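Wuvel Two-Arm Teaching Kit: two months in

Rating: 3 out of 5

I did not want to like this and I mostly still don't, but it's staying on the bench for now, so take that into account.

The Wuvel kit is a pair of hand-held leader arms, a foot pedal, a junction box and a license for Silero, the recording software. You hold the small arms, the big arms copy you, and everything gets saved as an episode. Collect enough episodes, train on them, and in theory the big arms do the job without you. You supply the big arms. The kit came to 3467 dollars with shipping, and the Silero license is another 90 a month after the trial. The trial is shorter than you'd like.

I bought it in May, for tube handling. Racks, caps, moving things from one hole to another. The sales page shows someone folding a shirt with it in one smooth go, and I would love to know how many goes came before that one.

Setup

Wuvel says an afternoon. It took me a weekend. The junction box has two ports that look identical and are not, and the manual (28 pages of it on safety, very few on wiring) labels them differently from the stickers on the box. If your left arm moves when you squeeze the right handle, swap them and restart. Calibration is by hand: you fold the leader arms into a rest pose, press the pedal, unfold, press again. If you rush it you get an offset at the wrist that you won't notice until you try to grip something narrow.

How it feels

Better than I expected on big moves. Reaching across a table is natural within a few minutes, and the delay is small enough that I stopped thinking about it.

Small moves are another matter. There is no force feedback at all. You squeeze until it looks right, and with a capped plastic tube "looks right" covers everything from barely touching to far too tight. My early episodes are full of me closing the gripper, doubting it, opening a little, closing again. The robot learned that too. The first policy I trained did a nervous double squeeze on every tube, and I had to throw out a whole batch of recordings to get rid of it.

The handles are also tiring. They're light, but you hold your arms out in front of you the whole time, and there's no way to park one side while the other works. If you let your idle hand drift, the idle arm drifts, and it goes in the recording. I ended up resting my right elbow on a stack of books. For this money I'd expect a clutch button.

Silero

It records reliably, I'll give it that. I've put 700 episodes through it and lost none. Playback is good, and being able to trim the dead time off the front of an episode saves a lot of hassle.

The "quality score" is nonsense. It rewards speed and not much else. I did a sloppy run on purpose, knocking the rack sideways, and it scored higher than a careful one. Turn it off so it doesn't tempt you. The export button hides two menus deep, and the default folder resets with each update.

Support was a mixed bag. My first question got a link to the shirt video. The second got a real reply with a settings file attached, and that fixed the wrist jitter I'd been fighting.

Compared with the others

I had a Kiều on loan before this, which is the kind where you grab the real arm and push it through the motion. You feel the contact that way, and for a one-arm job I'd take it over the Wuvel any day. Two arms is where it falls down, as you end up hugging the machine with your own body in the way of the cameras. Liststead rents a headset setup that I tried once and got a headache from.

So the Wuvel wins for two-arm work, more or less by default. One point off for the missing clutch, one for the score and the license fee. Good cable length, though.

Tube rack work, left arm on the tubes and right gripper open:

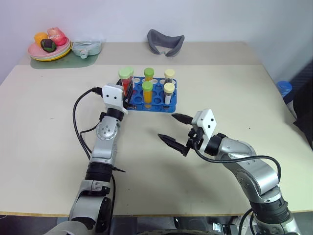
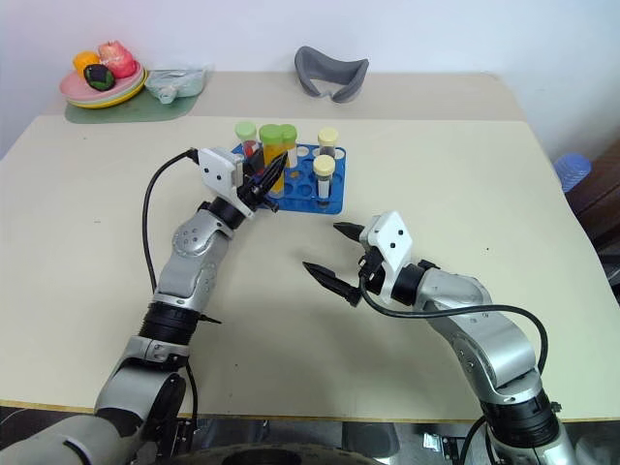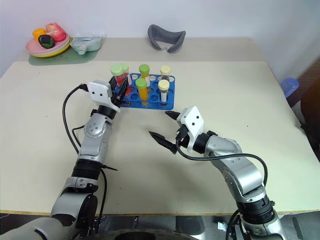
Can you use the kit if you only have one robot arm?

It works with a single arm, but you pay for both leaders anyway and Silero asks you to confirm the missing side each time it starts. For one arm I'd look at something cheaper.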